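Storing Vitamin D at Home

Keep vitamin D capsules in the original bottle with the desiccant left in. Close the cap fully after each dose. A 2000 IU softgel stored over a stove or dishwasher softens and sticks to its neighbors. Choose a closed cabinet away from steam. 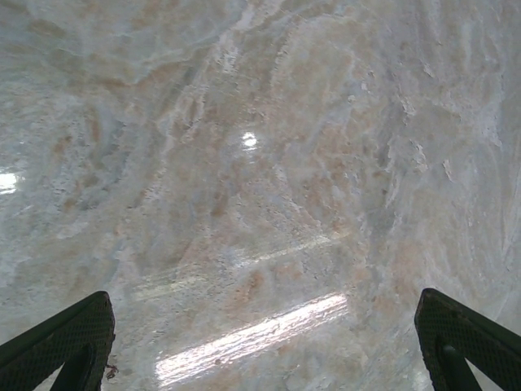 One reader of the Kuvora tips page reports that her softgels clumped within 48 hours on a shelf above the kettle, and asks whether they can be separated. Discard any that leak or smell rancid.

Weekly organizers: fill for 2 weeks at most. Write the opening date on the label and check the bottle again after 90 days.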